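Small Bathroom Reset: Your Questions
Wekine Home Notes
Updated 1/6/22

We love a small bathroom! There is so little of it that you can change how it feels before breakfast. These are the questions that come in most often through the Wekine mailbox, and we add to them whenever a good one turns up.

Where do I start?
With the counter. Take everything off, wipe it down, and put back only what you use every day. For most people that comes to a toothbrush, toothpaste and maybe soap. Everything else can live on a shelf or under the sink.

Do I need a proper toothbrush holder?
No! A mug from the kitchen does the job beautifully. Pick one with a wide mouth so you can get a sponge right down to the bottom, and wash it once a week. We have bought fancy holders with tiny slots and regretted every one of them — the slots are miserable to clean.

How should I hang a hand towel?
Over a bar if you have the wall for it, spread as wide as it will go. Terry cloth is thick and takes its time to dry when it's bunched up. Give it a shake, hang it, then pull the bottom edges until you like how they fall (ours are never quite even and we've made peace with that).

What about a white sink that never looks clean?
Toothpaste is usually the culprit. Rinse the bowl after brushing and go over it with a soft cloth, and you can skip most of the scrubbing. 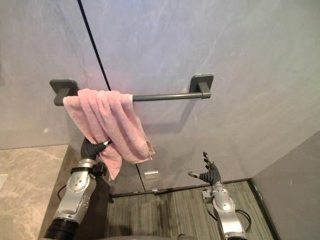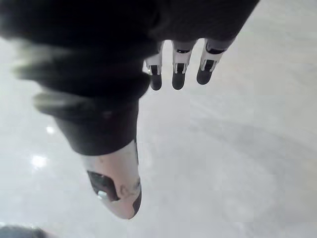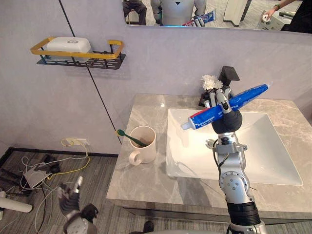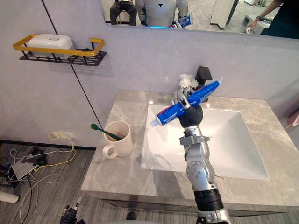

A reader signing as Ng wrote in to say that flattening the toothpaste tube from the crimped end each morning had changed the whole counter, with fewer blobs around the cap and no more wrestling at the end of the tube. Ng also keeps the spare tube in a lidded box, well away from the one in use, so two never get opened at once. We tried it and we're fans!

Is an artificial flower silly next to a sink?
Not to us. A small one by the faucet is cheerful and asks for almost nothing. Dunk it in lukewarm water when the petals get dusty and let it dry on a cloth.

How often do you change the towel?
Every two or three days for hands, sooner if it smells even slightly musty.

Can I send in a question of my own?
Please do! We have over 300 waiting, so give us a little time. The next batch goes up in April.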